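Quick one before I lose the thread, because it's late and the write-up for Pramum is supposed to exist by morning.

So the grip fault is back. The one I said was fixed in November. Was not fixed.

Short version for anyone new: I'm testing pick and place in simulation for Pramum, a little kitchen-clearing project. Mugs, bowls, plates, the usual. The grasp planner is one I wrote myself and named Onach, and the thing that's supposed to stop the arm when forces get silly is a separate watchdog called Grirnach. They're supposed to talk to each other. They mostly do.

The trouble starts with metal bowls. Smooth rim, curved wall, one finger in and one finger out. Onach loves a rim grasp and scores it way too high. Then the contact solver gets hold of it and everything depends on how many contact points it makes up that step.

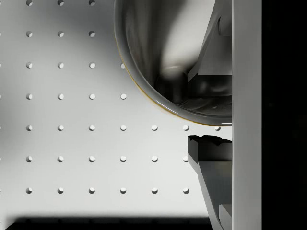

*Render: my own sim, wrist view. Reuse it if you want, just link back.*

What the log says for the bad run: fingers close, force climbs, force keeps climbing, Grirnach says nothing. At step 1304 the force reading goes to zero for one tick and then comes back at the max value. Stays there. The planner reads max force as "good firm grip" and carries on with the lift. On a real arm that's a bent bowl at best. At worst it's a bowl going across the room with somebody standing there.

I spent most of the evening thinking it was the mesh. Swapped the bowl mesh for a simpler one, same thing. Cut the time step in half, same thing but later. Then turned the friction way down, which made it go away, and I got excited for ten minutes until I noticed the fingers just weren't holding anything anymore. Great.

What it really was: the watchdog has a filter on it. I put the filter there. It throws out any reading that jumps too far in one tick, on the theory that big jumps are noise. So the zero got thrown out, fine, and then the max value got thrown out too, and every one after that, since it was always comparing to the last "good" number. Grirnach was sitting there looking at an old reading from before the spike, perfectly happy. A safety check that goes blind exactly when the number gets scary. I wrote that. I even left a comment saying "smooths things nicely".

OK so then the full layout, to see if it was only bowls. Everything out on the platform, crates, plates, both mugs, arm starting from above the yellow one. Set it going over and over with the old filter still in. 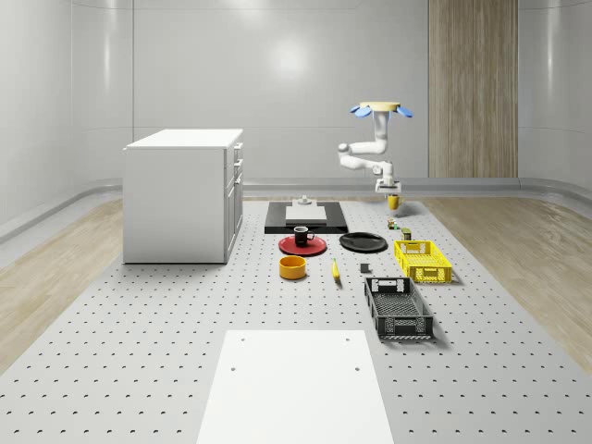 Sawatzky read the draft of this and wrote back that I'm blaming the wrong part. The filter is dumb, sure, but a planner should never be allowed to read force as success in the first place. Check that the object moved with the hand. If it didn't, stop. Also asked why the watchdog doesn't have a timeout on stale data, which, ouch.

Both fair. The stale data thing is in now, took maybe an hour. If Grirnach hasn't accepted a fresh reading in 6 ticks it calls a stop, no matter what the last number was. The moved-with-the-hand check is harder and I've only half done it.

Results so far, for the record. 2000 runs with the old filter, 13 of them had the stuck max reading. Doesn't sound like a lot. But the arm kept going in every single one of those, no stop, no warning, and the run got marked as a pass. That's the part that bugs me. I've been reporting pass rates off this thing for months. 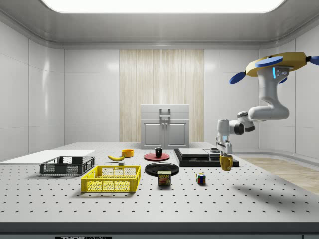
My half-done check works like this. Take the object's pose when the fingers close, take it again partway through the lift, compare to how far the hand went. If they dont match, freeze and log it. Simple for a bowl or a block. Mugs are where it gets annoying, because a mug can tilt in the grip and still be held, so the pose changes and the check yells. The yellow mug up in the air over the black stand, opening still pointing up, is the sort of hold that should go through clean, and I'm using it as my baseline for how much tilt to allow. Anything past that limit gets flagged and I look at it by hand. The limit is a guess right now. I'll tighten it.

One more thing I nearly missed. When the stop does fire, the arm freezes with the fingers still closed. In sim who cares. On hardware you'd have a squeezed object and full motor current until a person shows up. So a stop needs two flavors, hold and release, and somebody has to decide which one for which object. Release is bad if it's a full mug over your foot. Hold is bad if it's your hand in there. I don't have an answer and I'm not going to get one at 1 a.m. 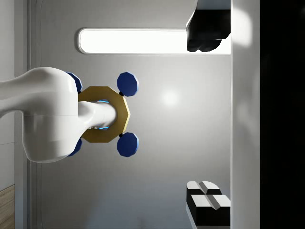

*Close view of the arm and its mount, same sim setup.*

To do, mostly for me:

- rip the old filter out completly, not just switch it off
- rerun the bowl set with the stale data stop on
- redo the old pass rates and send the corrected ones to Pramum
- hold vs. release, write up both and ask Sawatzky
- put a cap on the rim grasp score in Onach

If you copied my watchdog code from the earlier post, please go look at the filter. I've put a note at the top of that one too. Rerun is going now and I'm going to bed.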